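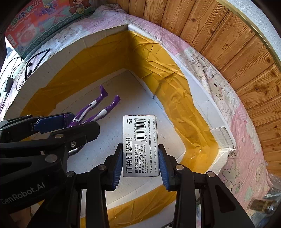
3.2 Containers and contents

Small goods kept at home are seldom stored in the packaging in which they were sold. They are moved into whatever shallow container is to hand, and that container is often made or mended by the householder. The survey carried out in Nurnomville recorded 192 such containers, of which 115 held items of more than one kind. Stationery and toys were the most common pairing. Loose staples were rare; in nearly all cases they had been left in their own carton, and the carton was then treated as a single object.

This pairing is of interest because the two kinds of item behave differently when stored together. A staples box has flat faces, square corners and a fixed outline. It can stand on end or lie on any side, and it takes up the same volume in each case. An articulated figure has no fixed outline. Its legs may be together or spread, an arm may be bent, and the floor area it covers changes accordingly. Following Qureshi, we call the first type rigid and the second type posable.

Containers were sorted by outline (regular or irregular), wall height and lining. Figure 2 shows a container of the irregular group: a shallow handmade cardboard box, its inside walls lined with wide strips of yellow-orange packing tape, holding an action figure and a staples box. 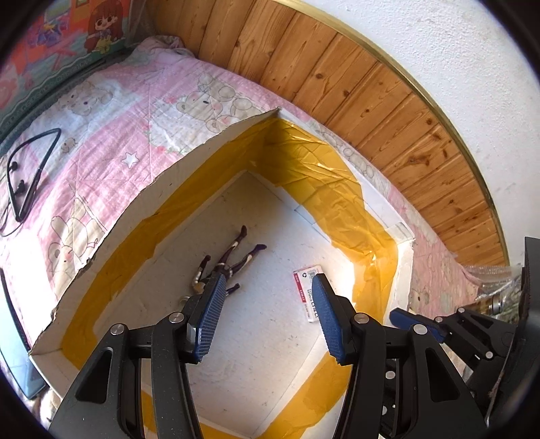 Figure 2. Handmade cardboard box with one posable and one rigid item, on a patterned quilt.

Tape was scored separately from the board beneath it. Wrinkled tape was entered as such and no attempt was made to flatten it -- creases were taken to be part of the lining. Rims were scored as clean or rough along each wall, and the worse score was kept.

All entries were coded by Babar Yousafzai and checked by Pin-yu Chou against the Starkudow list, in the version issued in March 2022. Where the two coders differed on outline, the container was placed in the irregular group. Containers with a wall height of up to 500 mm were kept; taller ones were passed to the Zovero set and are treated in Section 4.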